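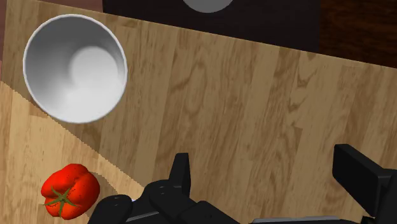 Flurkeck Night

Flurkeck Night (you'll also see it written Flurkecknight, or just "the Flurk") is a costume ball and street parade held every September in the old harbor district of Fokau. I've gone to a lot of them and I've been fixing up this entry for a while, so forgive me if I wander a bit!

Origins

The first one was a birthday party. Ilona Sárközi, a stage costume maker, rented the upstairs room at the Pană, a dance hall with terrible stairs and a wonderful floor, and told everybody to come dressed as weather. Fifty people fit in the room and a good many more ended up on the sidewalk, so the band went down and played outside. They walked to the water and back, and that walk is still the parade route. It has never been made longer, although people ask every year.

The name comes from a word Ilona's grandmother used for the messy corner of a sewing room. I've seen other explanations online and I don't believe any of them.

The parade

It starts at dusk on the Sunday and goes at a very slow walk. There are no motorized floats. Groups push carts, carry lanterns on poles, or just dance, and the brass bands are spaced far enough apart that you only get a little bit of overlap at the corners (my favorite part, it sounds awful and great). Chukwuemeka Etim led the first band for 15 years and wrote "Down to the Water," the tune that everyone hums for a week afterward.

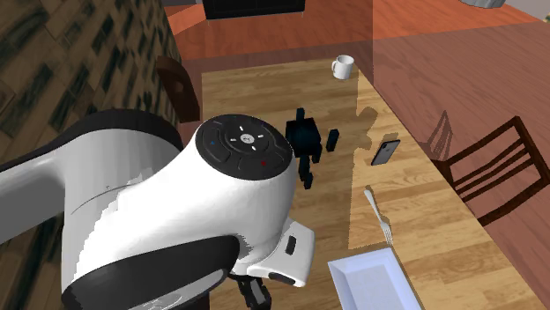 Wings are the traditional costume piece, and they're meant to be made at home. Feathers, wire, old curtains, whatever you've got. The weather theme was dropped after a few years, but you still see plenty of clouds.

The ball

Doors at the Pană open at 10 pm, once the last cart is in. Tickets are sold in two kinds, floor and balcony. The balcony comes with a seat and a plate of fried dough; the floor comes with the floor. Jummai Oyelaran took over the music when the ball began running all night, and her sets lean on old dance records with live drums on top. At midnight the lights go out and people swap masks with whoever is closest. I once went home as a heron.

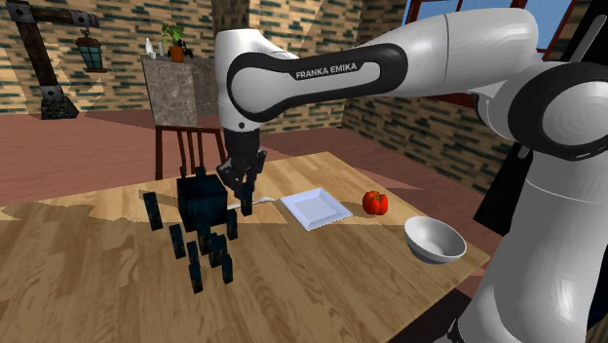

Growth and arguments

By the time the crowd hit 2000 the city wanted barriers along the route, and there was a long, grumpy fight about it. Pongsak Yimyam, who designed the lanterns back then, got them to accept a rope carried by dancers, and that's how it's still done.

See also: Lantern carts, Pană (dance hall), "Down to the Water"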